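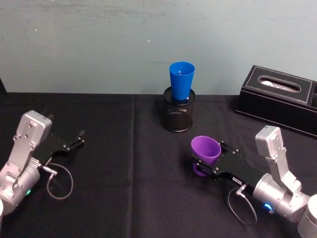 I came to secondhand books the lazy way, by missing a bus. It was July, it was raining sideways, and the only open door on the main street in Tanomwood belonged to a shop called Keltent. I went in to drip on somebody's carpet and came out with a cookbook from 1970-something, a field guide to ferns, and a novel with the last page torn out. I still don't know who did it!

That was the start. I now own more books than shelves, and my sister (who reads on her phone, the traitor) has stopped asking what I'd like for my birthday.

What I love most is the writing inside. My fern guide has "saw this one with Dad" penciled next to the bracken, and no name anywhere. The cookbook has a gravy stain on page 104 and a note in green ink that says "half the sugar, trust me." I did trust her, or him, and the plum cake was wonderful.

Amna Awan has run Keltent for 15 years and she'll talk your ear off about this stuff if you let her. I let her. She never rubs out a note. "People pay me less for a marked book and then they tell me the marks are the best part," she told me, pricing a stack of westerns while her tea went cold. She has rules, though. No encyclopedias, no matter how much you beg, and nothing that smells of basement.

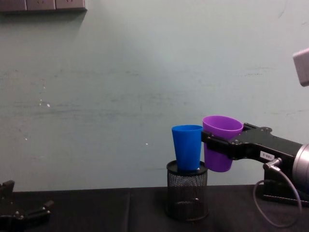
The smell thing is serious, by the way. I once brought home a box of mysteries from a yard sale in Trustorville, 70 cents apiece, and had to keep them in the garage until fall. Genalyn Soriano, who mends bindings from her spare room, had me stand them open in a tub with a dish of baking soda and close the lid for a week. Then another week. Most of them came around. Two are still in the garage and I've made my peace with that.

Genalyn also talked me out of tape. Please don't tape your books! It goes brown and brittle and takes the paper with it when it peels. She uses a thin paste and tissue you can nearly see through, and she'll happily spend an evening on one hinge of a book worth less than a sandwich.

Do people make money at this? I asked Mudassar Kiani, who sells online, and he laughed for quite a while. His best sale ever was a railroad atlas that went for $200, and he misses it. He's been trying to buy another one ever since, and the last copy he found cost more than he got for his.

I'm going back to Keltent this weekend. Amna has a box of gardening books set aside for me, and I've cleared a bit of space on top of the fridge.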